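The Tray

The apartment on Avley Street came with a white table and no cupboards, so Ragnheiður kept the sauces in a wicker tray. She had bought it at a market in Lesport in June. By September the bottles were all over the tabletop again, some of them on their sides.

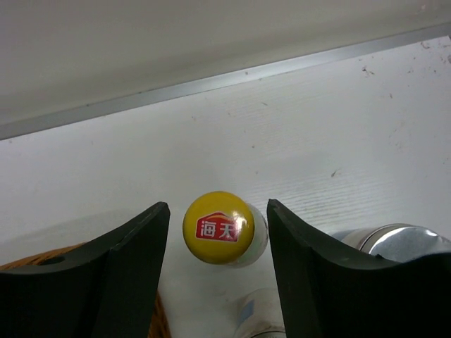 Han-gyeol was due at six. He had cooked in the kitchen at Hamada for 13 years and had given her most of what was on the table, one bottle at a time, usually without saying what it was for. She could not read the labels. She knew the sauces by cap color and by smell.

She started with the small brown ones and put them in the narrow part at the back.

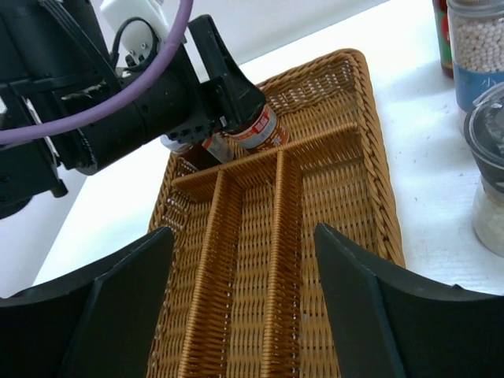 The long sections were harder. She tried the tall bottles first, then took them out and wiped the wicker with a cloth. A jar she had never opened went to one side. She thought it might be bean paste – or something sweet. She called him and described the lid, the red ring and the red square.

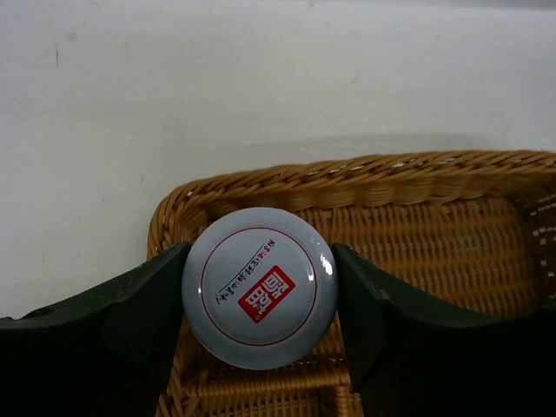

Leave that one out, Han-gyeol said, and don't put it next to the stove. He was on the bus from Skamunby and she could hear the doors. He said he would show her what to do with it, and did she have any eggs?

She had 2. She said she had plenty and hung up.

One bottle was left without a place, so she laid it across the tray. 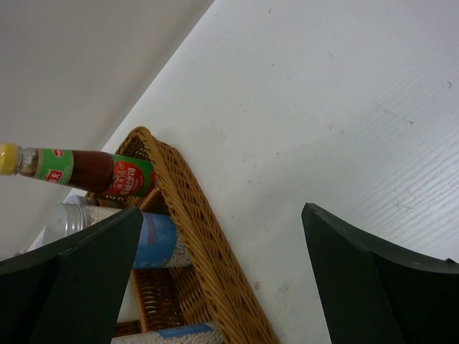

Then she put on her shoes and went down to the store for eggs. The bus was at the corner when she came back, and he was getting off it with another bag.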